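Home | Threads | Topics | Saved | Log in

Filed under: Moving house, Small towns, Rants (gentle)

Gyula Bakos
Last updated 10/11/2025

OK so we moved to Rurkcombe four weeks ago and I have been promising people an update. Thread. It's long, get a snack.

First up, the house. It's narrow, it leans a little, and the stairs are so steep I go down them backward like I'm getting off a boat. I love it so much!! My wife loves it about 80 percent, the missing 20 being the stairs.

We came from Zaritthorpe, where we had an elevator and a bakery downstairs and could hear the neighbor's TV well enough to follow the plot. I never found out how his detective show ended. If you're reading this, man in 4B, please message me.

The movers. Oh boy. They quoted us for one truck and showed up with one truck, and it was very obviously a two-truck situation. The sofa rode in with the second load, after dark, with the cushions in a trash bag. One cushion is still at large.

I packed the books myself and I packed them wrong. Big boxes. Never do big boxes of books. I knew this, I have told OTHER PEOPLE this, and I did it anyway.

People keep asking how big the town is. The sign on the way in says 3,000, but the woman at the post office says that's old and it's nearly 120 people short. She said it like she knew each one of them personally, and I believe her.

Now the heating. There's a Wragg boiler in the kitchen closet (local make, I think, the manual is typed) and it has two settings: off, and a noise. The guy who came to look at it patted it on the side and said it would see us both out. Then he charged me 100 dollars. For the pat!

Had to look up what the date over the front door meant. It says 1808 in the stone but the deed writes it as 1,808, with a comma, so for a whole afternoon I thought we'd bought 1,808 of something.

Food situation: one diner, one grocery store, one place called Runus that sells sandwiches and also fishing line. Get the egg salad. Don't ask for it toasted, I asked for it toasted and the whole line turned around.

It gets dark so early now. November out here is no joke – no streetlights past the church, so I walk the dog with a headlamp on and wave at people who can't see my face. The dog has taken to it better than I have. She has a rabbit she visits.

Work is the same as ever, by the way. Same job, same hours, I just drive farther to it and eat my breakfast in the car. I've gotten through two audiobooks and most of a third (it's about salt, it's great, I will talk about salt with anyone).
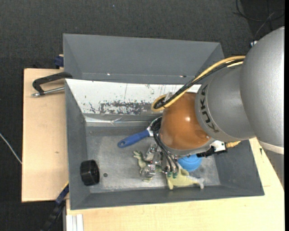 Orange and silver, with a KUKA badge and plenty of cable.

Back to the house. We stripped the wallpaper in the back bedroom and found more wallpaper. Stripped that. Ducks! A whole wall of faded ducks, all facing left. We're keeping the ducks.

Still to do: curtains, the gate that only opens if you lift it, and a shelf for the hall that's narrower than any shelf sold in a store. If anyone has built a skinny shelf, send me pictures and tell me what wood you used.

Also still looking for the cushion. It's green.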